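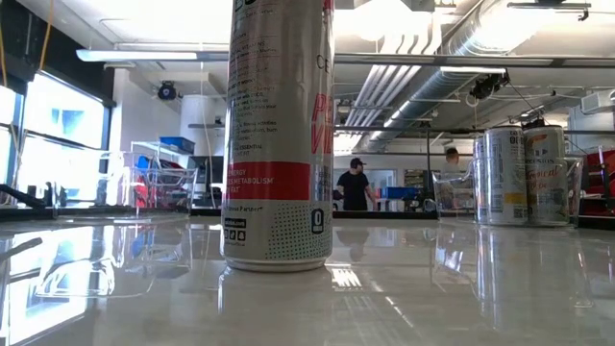
Zurkix Two-Arm Can Handling Cell

Product group: tabletop automation
Maker: Cavow
Typical use: tray loading and unloading, mixed-flavor repacking, shelf-ready kits

The Zurkix is a two-arm cell for moving upright beverage cans between a work surface and clear trays. It is meant for repack rooms and small distribution sites where batches are short and the flavor mix changes several times a shift. The arms work from opposite sides of one table and share the surface between them. Either arm can serve any tray within its reach.

Standard pattern

The default recipe is a two-by-two block, four cans to a tray. Other patterns are entered at the operator screen by tray outline and can diameter. Recipes are stored by name and can be locked by a supervisor.

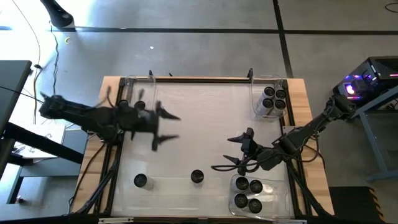
Cans may be placed on the open surface in any order and do not need to be lined up. Each arm claims a can before moving, and the other arm keeps clear until that can is set down. If a can is found lying on its side, the cell stops and waits for an operator - it does not try to stand the can up.

Staffing and job changes

One operator can run 2 cells. The manual packing task is replaced by feeding cans, changing trays, clearing stops and checking labels. Sites should plan for this before delivery. Packers who move to the cell need 9 hours of training, and the course covers recipe changes as well as safe entry.

At the Halim repack site, the first month logged 223 operator stops, mostly trays placed outside the taught area. Yanti Pattinasarany, shift lead, moved tray changes to the start of each batch and asked that packers write their own recipes. "People stand less and walk more," she reports. "The wrist complaints went down. The noise did not." Two packing positions there were changed to cell operator at the same pay grade.

Label checks remain a manual task. The cell does not read flavor names or ingredient panels.

Ordering

Base cell, two arms, standard fingers: part 2628
Tray locating kit: ordered separately
Recipe software: Cadari, one license per cell

Spare fingers ship in pairs. For site surveys and training dates, contact Hafiz Lumbantobing, applications desk. Please have the can diameter, tray drawing and table height ready - quotes cannot be issued without them.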